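Course handout: Storage, Retrieval and Search Cost
Unit 6, Information Organization for Small Workplaces
Instructor: Radosław Walczak
Revised May 6, 2026

Read before the session: Montoya course reader, sections on filing and on location codes.

1. Scope

This unit deals with the cost of putting things away and the cost of finding them again. The same terms apply to paper, tools, stationery and digital files. Software packages are not covered. Students who took the September version should note that section 4 has been rewritten and that the term "home position" now replaces "default slot."

2. Terms

Item. Anything that can be stored and asked for separately. A box of staples is one item. The staples in it are not items, unless someone asks for them one at a time.

Location. A place that can be named without pointing. "Second shelf, left compartment" is a location. "Over there" is not.

Home position. The location to which an item is returned after use. An item may have one home position or none. Two home positions for one item are treated as an error in the scheme.

Filing cost. The time from the decision to put an item away until it is in its location.

Search cost. The time from the decision to get an item until it is in hand. A failed search has a cost too, and must be recorded with the time at which the searcher gave up.

Surface storage. Items left on a work surface between uses. Filing cost is near zero. Search cost is low while few items are present and rises as they begin to cover each other.

3. Filing cost and search cost

Total cost for an item over a period is the filing cost times the number of returns, plus the search cost times the number of retrievals. For most items the two counts are almost equal, and the total can be written as

T = n (f + s)

where n is the number of use cycles, f is the mean filing cost in seconds and s is the mean search cost in seconds.

Worked case. The Distness office keeps a paper archive of 2,691 folders in a single alphabetical run. Mean filing cost is 14 seconds. Mean search cost is 6 seconds. For 1,000 cycles the total is 20,000 seconds, or a little over five and a half hours. A proposal to drop the alphabetical order and file new folders at the front would cut f sharply. It would also raise s for any folder not used recently. Whether the change pays depends on how retrievals are spread over the archive. If most requests are for recent folders, front filing wins. If requests are spread evenly, it loses badly.

Open compartments need separate treatment. They have no door or drawer to operate, and the contents can be inspected without touching them. This lowers s. The compartment walls also limit how far an item can drift from its home position.
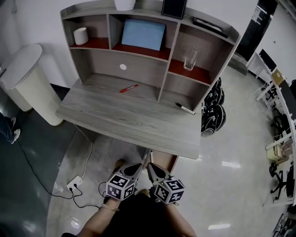 The drawback is capacity. A compartment holds one class of item well and two classes tolerably. Past that point, items at the back are hidden by items at the front, and the benefit of open inspection is lost. Depth is the usual cause. A deep compartment invites a second row, and the second row is searched by moving the first. When comparing two units of equal volume, prefer the one with the greater open front area.

4. Assigning home positions

Step 1. List the items and record the number of retrievals for each over the survey period.
Step 2. Rank the items by retrievals, highest first.
Step 3. Rank the locations by reach time, shortest first. Reach time is measured from the normal working position, seated or standing as the case may be.
Step 4. Match the two lists in order.
Step 5. Adjust for size, weight and items used together.

Step 5 is where most schemes go wrong. Items used together should be stored together even if one of them is rarely used alone. A stapler and its refills belong in neighboring locations. The ranking in Step 2 will separate them, and the ranking has to be overruled.

Small writing tools are a special case. They have short use cycles and are put down many times in an hour. If the home position is more than an arm's length away, they will not be returned to it during work. The scheme should then define two states: in session, when surface storage is allowed, and end of session, when all items go back to their home positions.

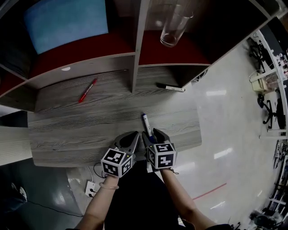
Maja Rutkowska objected to the two-state rule when the earlier draft was read in class, on the grounds that nobody agrees on when a session ends, and that a shared desk may pass through several users without the end state ever being reached. She proposed tying the return to a change of user.

The objection is accepted for shared desks. For a desk with one regular user, the two-state rule stands. On shared desks the outgoing user restores all home positions before leaving, and the scheme should say so in writing.

5. Measuring disorder

Displacement count is the simplest measure. At a fixed time, count the items that are not in their home positions and divide by the number of items that have one. Items without a home position are listed separately and do not enter the ratio.

The measure ignores distance. An item one shelf off counts the same as an item in another room. The Congate method corrects this by weighting each item by the extra reach time its present location causes. It takes longer to apply and is worth using only when the simple ratio has stopped changing between surveys. 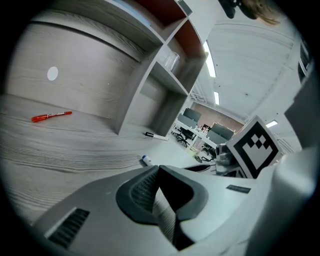

Fig. 3. Markers in surface storage.

6. Exercise

Choose a work surface you use regularly. Draw up a list of items and home positions for it. Survey it at the same time of day until you have at least 14 readings, and plot the displacement ratio. Mark on the plot any change of user or change of task.

Submit the list, the plot and one page of comment. State clearly which items had no home position at the start and what you did with them. Groups working on the Monlow case may substitute the supply cupboard data, but must calculate f and s themselves.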